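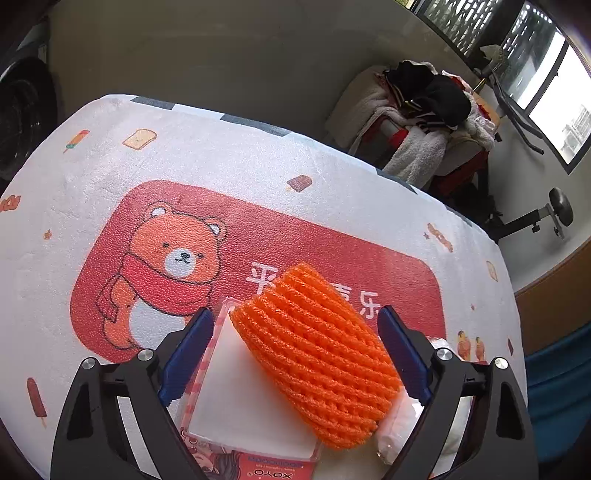

# Quem somos

Oi! Nós somos a Zevmont, uma empresa pequena que junta exemplos para ensinar robôs a arrumar a casa. Eu sou o Milovan Dumitrescu e cuido das gravações (e do café, quando a garrafa esvazia antes das dez).

A gente trabalha em casas de verdade, com mesa de verdade e a bagunça que a vida deixa em cima dela. Pegamos as garras de mão, uma de cada lado, e fazemos a tarefa com calma: aproximar, fechar, levantar, soltar. Cada repetição vira um episódio, e o modelo aprende com eles. Já fizemos 183 só de mesa de lanche!

## Por que embalagem de lanche?

Porque é difícil, e eu adoro! Papel metalizado amassado reflete luz para todo lado, saco plástico muda de forma a cada toque, e aquela redinha de espuma que protege fruta cede assim que as pontas azuis encostam. Caixinha é mais tranquila, mas deitada ao lado de um pote com tampa amarela já complica a vida de qualquer um. E toalha estampada com ursinho e picolé a gente acha ótima: o modelo precisa separar o que é desenho do que dá para pegar.
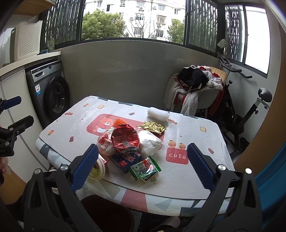 ## Como é um dia com a gente

Cada sessão dura 60 minutos, depois vem uma pausa (sagrada, o punho cansa). À tarde revisamos tudo no Grimora, nosso programa de anotação, e jogamos fora os episódios em que a garra tapou demais o objeto. Na sexta, o conjunto segue para o treino.

Quer emprestar sua mesa ou aprender a gravar? Escreve pra gente!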